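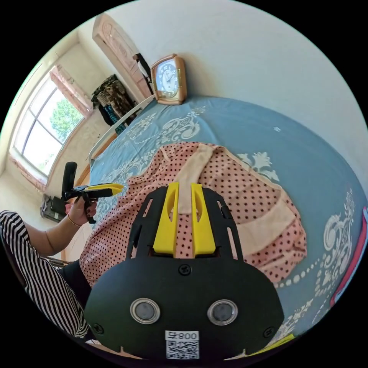

Progress report to the Stellavau Fund
Project: Legal help for users of closed messaging accounts
Submitted by Lihua Dong, Sondham office, 2/14/21

Work in the period

In the last report we wrote that the help desk had opened with a delay. It is now in normal operation. We received 389 requests from people who lost access to an account in a messaging app and could not learn the cause. The largest part came from small traders in Kvam and from families who use such an app to speak with relatives in another country. We did not expect so many traders, and our intake form was not made for them. Lerato Baloyi has written a second form with questions on unpaid orders and customer lists.

From all requests we selected 40 for full legal support. In these cases we wrote to the app company and asked for three things: the rule which was broken, a copy of the personal data, and a review by a human employee. In 22 cases the account was opened again. The other 18 are still in progress, and in several of them we have received only an automatic reply.

One case has gone further than the others. The Vulel company closed the account of a translator and also refused to give her the message archive. Our lawyer Ingegerd Boström brought the matter to the district court. The company argued that its terms of use permit closing without a reason. The judge asked both sides to send a written opinion on this point – no decision is made yet, and we ask you not to quote the case in public before March.
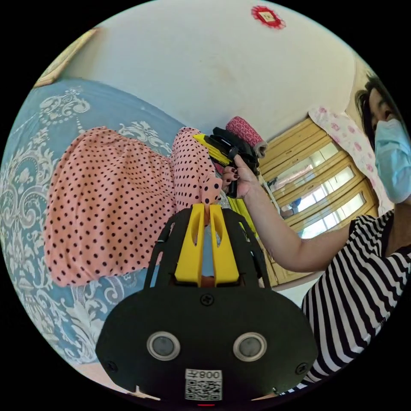 The court work took more hours than planned. For this reason the guide for users was finished later than the date in the agreement. It exists now in English and Norwegian, and the Chinese text is with the proofreader. Torunn Haugland tested the English version with eight readers who have no legal training. They found the chapter on deadlines difficult, so we made it shorter and put the letter templates before it.

We also had two meetings with the consumer office in Kvam. They were polite and useful, but the office does not want to take over complaints against companies with no local address. We will continue to discuss it.

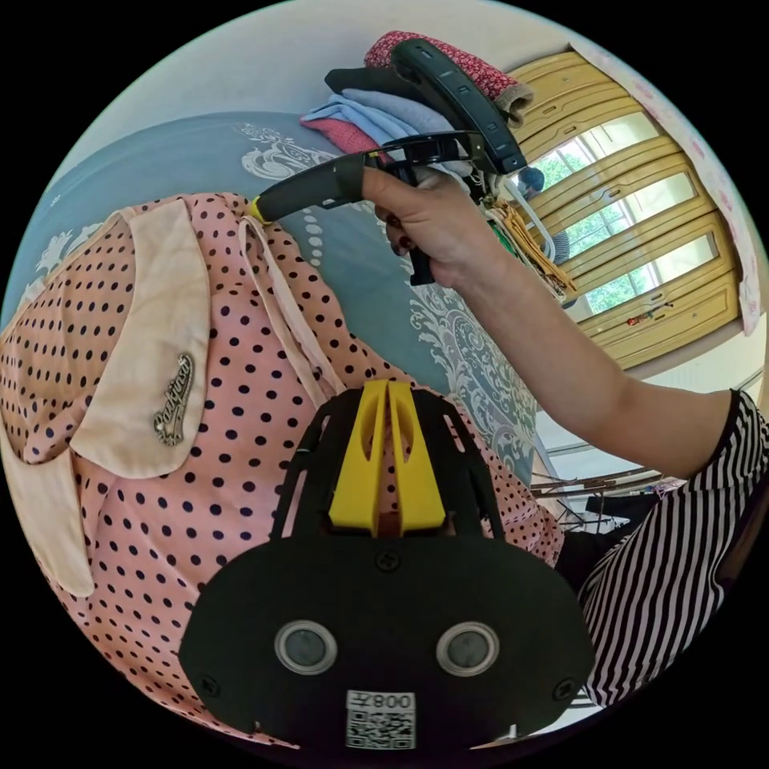 Budget and changes

Spending on staff is as planned. The travel line is almost not used, as all hearings were held by video. We ask for permission to move the rest of this line to court fees and translation. The total amount of the grant does not change. Elsa Holmgren has prepared the table, which is attached as Annex B.

Next steps

– Send the written opinion in the Vulel case
– Publish the Chinese version of the guide
– Write a second letter to all companies that sent only an automatic reply
– Agree with the Fund on the format of the final report

For the last point we would be grateful for an answer before the end of March. Questions on the budget can go directly to Elsa Holmgren, and all others to me.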